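2020-01-07

Cup station, Plenarham bench. Goal for the day: more grasp-and-place examples for the Markuvar set. Task is still "pick up the cup, put it on the shelf." I have written down my doubts about this task before (see October) and I'm writing them down again with fresh numbers.
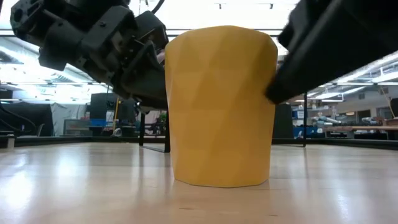
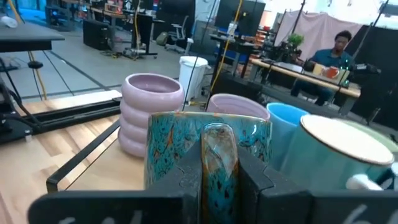
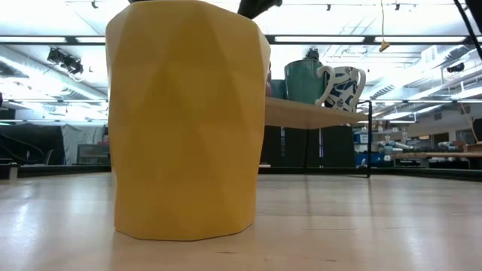 Running count at end of day is 438 episodes kept. That's the total for the task since we restarted it. Everyone likes that number more than I do. I spent an hour after lunch going back through old episodes at double speed and a lot of them are the same episode. Cup starts in nearly the same spot, arm comes in from nearly the same side, gripper closes at nearly the same height. If you shuffled them I couldn't tell you which week any of them came from. A network can learn that very well and we will all be pleased with the loss curve.

What I want, and what I don't think we have, is spread. Starting position, cup orientation, which cup, what else is standing nearby, which way the handle points. We vary the last one by accident and the others when somebody remembers.

Start positions. I plotted where the cup was at the first gripper close, from the arm poses. Quick scatter, nothing fancy. Most of it lands in a blob about the size of a saucer. There is a thin tail toward the back of the table and almost nothing near the front edge. Operators put the cup where it's comfortable to reach with the arm, then say they placed it at random. I did the same thing this morning, with the plot open on the other screen. People are bad at random. Proposal: script draws a position, prints it, operator puts the cup there. Takes longer per episode. Fine.

Cups. The faceted yellow one is a problem and I would like to keep it for that reason. Flat fingers against big angled planes: contact depends a lot on which facet you hit. Two degrees of wrist roll and the finger is on an edge instead of a face, and then the cup turns a little as the fingers close. In the logs it shows up as a small kick in wrist torque right after contact. With a round mug the same approach is boring. So when someone says "grasping works on cups" I'd like them to say which cups.

The other thing about the taper: wider at the top, narrow at the base, so the fingers close on a slope. Squeeze too high and I'd expect it to want to slide. I don't have a clean measurement of this, only a suspicion and a few ugly traces. Do not quote me.

Glazed mugs. Handle between the fingers is the nicest grasp we have and also the one I trust least as training data. It looks great from the wrist. It only happens if the operator lines up the handle first, and that little bit of lining up is often trimmed out because it looks like hesitation. So the learner sees a perfect approach to a handle that is already in the right place. Then at test time the handle is turned away and it approaches the air where a handle ought to be. We saw exactly this with the October checkpoint and wrote it off as a calibration drift. I no longer believe that. I re-ran the calibration check today and it was within tolerance, same as it was then.

STOP TRIMMING THE BEGINNINGS. I changed the trimming script so it leaves the start alone. Old behavior is behind a flag if somebody really needs it. Tell me why if you do.

Labels. Went through a sample of the success labels by hand. Found 4 marked success that I would call failures. In two, the cup is on the shelf but tipped into its neighbor, leaning. In the other two, the gripper opened early and the cup dropped the last bit and happened to stay up. Operator's view is that it ended on the shelf so it counts. My view is that we are teaching it to drop cups. We need a written rule. Draft:

Success = cup upright on the shelf, gripper fully open and clear of the cup, no contact with the other cups at release.
Anything else that ends with the cup on the shelf = "partial," kept, but in its own folder.
Everything else = fail, also kept.

I know the word from upstairs is that partial and fail take up disk. Disk is cheap. We can throw them away later. We can't get them back.

Views. Wrist view is the one the policy leans on, judging from the ablation last month, and it is also the one where the fingers and whatever they are holding take up most of the view at the moment that matters. Once the cup is up, the policy knows a lot about the cup and not much about where it's going. The fixed view should cover for that. Whether it does, I can't tell, because in the ablation we dropped one view at a time on the same held-out set, and the held-out set is the same saucer-sized blob. I would not put that table in a report. It's in the draft report already. I left a comment.

The overhead lighting leaves strong reflections on the tabletop. I keep hearing that the network will "learn to ignore it." Maybe. Every episode has had the lights in the same state, so there has been no reason for it to learn anything. Cheap test: switch off one bank of lights, run the current checkpoint, see what breaks. If nothing breaks I will say so here in writing.

Comparison with Baxter. Somebody asked again why we don't fold in the old Baxter cup episodes. Different arm, different gripper, different control rate, and success there was marked by whoever was standing closest. I looked at the loader for it and the gripper channel is inverted in at least one batch. It would make the total bigger. It would not make anything better that I can see. If someone wants to show me a held-out result with and without, on our table, I'll change my mind. Not before.

Dovovport sent their version of the collection sheet. They rotate operators every half hour and log the operator ID with each episode. We don't log operator at all. I'd guess a good part of the variation we do have is really just between people, and right now we can't check. Added a field. It is required, the recorder won't start without it. Expect complaints.

Small stuff:
- Gripper homing took two tries after the lunch break. Worked on the second. Same thing happened last week, so I'm no longer calling it a fluke. Check the connector before touching the software.
- Clock offset between the wrist and fixed streams was roughly 2 frames at the start of the session and had grown by the end. Restarting the recorder resets it. That means every long session we've recorded has this in it somewhere. Need to look at how bad. Not looking forward to it.
- Recorder still accepts an episode with zero gripper motion. Should reject. Found one in the kept pile.
- The task string says "cup" for mugs, tumblers, everything. Leave it for now but don't let anyone claim language grounding off of it.

Plan for tomorrow, in this order:
1. Position script, printed targets, include the front edge.
2. Relabel the old set with the three-way rule. Two people, separately, then compare. If they disagree much, the rule is bad.
3. Lights test.
4. A held-out set that is actually held out: cups never used in training, positions off the blob, handle turned away from the arm. Nobody trains on it, including me.

Until 4 exists I don't think the success rate we've been passing around means much. It may be right. I'd be happy if it was. At the moment it says the policy can do the thing it was shown, in the place it was shown it, and I could have gotten that from replaying a trajectory. Should try that too, as a baseline: take one median episode, play it back open loop with the cup in the blob, score it with the new rule. If replay gets anywhere close to the checkpoint we have a conversation coming.

Backup copied, checksums match. Arm parked, power off at the strip.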